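Adapting to the New Packing Hall at Prirkstead

The Prirkstead site began moving its small-parts packing to automated stations in April. As I have worked in the packing department for most of my career, several readers of this blog have asked for my assessment. The views below are my own and should not be taken as a statement by the company.

The former arrangement was simple. Orders came down from the Stamska office on printed sheets, and each packer filled them from the shelves by hand. On a normal day the department sent out 568 parcels. The work was steady, but it was hard on the wrists and shoulders, and the late shift was seldom fully staffed.

Under the new plan, 18 positions were rewritten. No one was dismissed, although two colleagues chose to transfer to Flellura. The remaining staff attended 114 hours of instruction, divided between safety rules, basic fault finding and the Chu ordering software. I found the software portion too short and have said so in writing.

The greatest change concerns attention. A packer used to think about the order in front of him or her. An attendant must now keep several stations in mind at once, and must judge when to step in and when to wait. Some of my colleagues find this restful. Others go home more tired than before, and I count myself among them on most evenings.

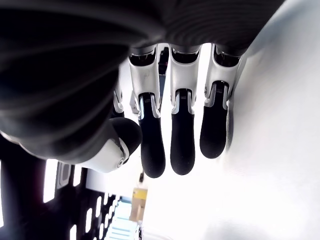
Pay grades have not yet caught up with these duties. The attendant role is still listed under the old packing scale, and a request for review was submitted before the summer schedule was posted. There is also the question of upkeep, which was at first assigned entirely to the technicians. Attendants now inspect the hands themselves at the start of a shift, paying particular attention to the black fingertips, where the fine striped texture should be clean and even. This is skilled work and ought to be described as such in the job listing.

The next staff meeting will take up the late shift, which management proposes to end at 10 p.m. I have asked that the first 100 comments from the suggestion box be read into the minutes - including those that are not favorable - and I will post the reply when I receive it.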